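Choosing a Gripper at Gilholm

The Gilholm laboratory has spent since June comparing two gripper designs for two-armed handling of household furniture. Selamawit Hailu, who leads the trials, discussed the work with us one morning.

"We wanted an object with thin rims and awkward corners," she said. "A plastic table offers both."

Head view

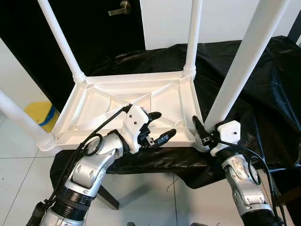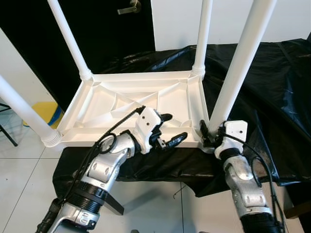
Wrist views

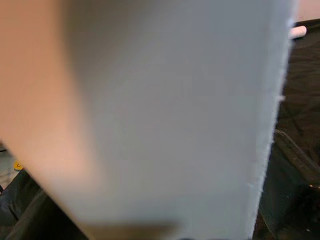
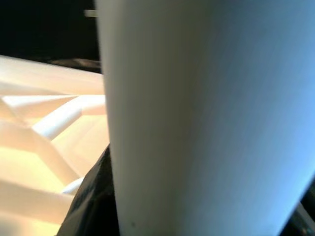

Dr. Hailu said the comparison will cover more than 1000 grasps. Each design is tested with the same controller settings, and the finger pads are replaced at fixed intervals.

"Grip force was the easy part," she said. "Timing between the arms took us 10 weeks – and we are still adjusting it."

Her colleague Roscoe Oyelaran is responsible for the cameras. He favors keeping the wrist units, although their close range leaves much out of focus. "The head camera gives us the approach," he said. "For contact, I would want both."

The Holovko controller will be tested next.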